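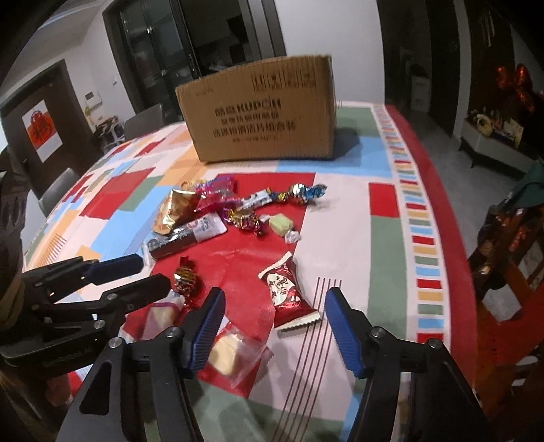 To: Pimico users list
Subject: Re: Gripper width drifts when both hands are in view

A member of the Hutchins group wrote:

> After updating to the November build, the width estimate for the
> right gripper jumps whenever the left one enters the image. Of 426
> recordings, 97 are affected. Is this a calibration fault, or should
> we change the tracker settings?

Thank you for the report. The maintainers have reproduced the problem and do not consider it a calibration fault. The tracker assigns finger pads to a hand by color and distance. When pads of the same color come close together, the assignment may switch for several steps, and the width value follows the wrong pad.

Shiny candy wrappers and patterned tablecloths make the matter worse – the pad detector returns false matches on both. We advise the following until the next release:

Set pad_history to 200 in the tracker file.
Turn off auto_reassign for all two-handed work.
Run the width check again before exporting to Gravska.

Existing recordings need not be repeated. The raw video is unchanged, and only the width track must be computed again. The correction is filed as ticket 962. Further logs may be attached there.

Pimico maintenance desk
Zakirura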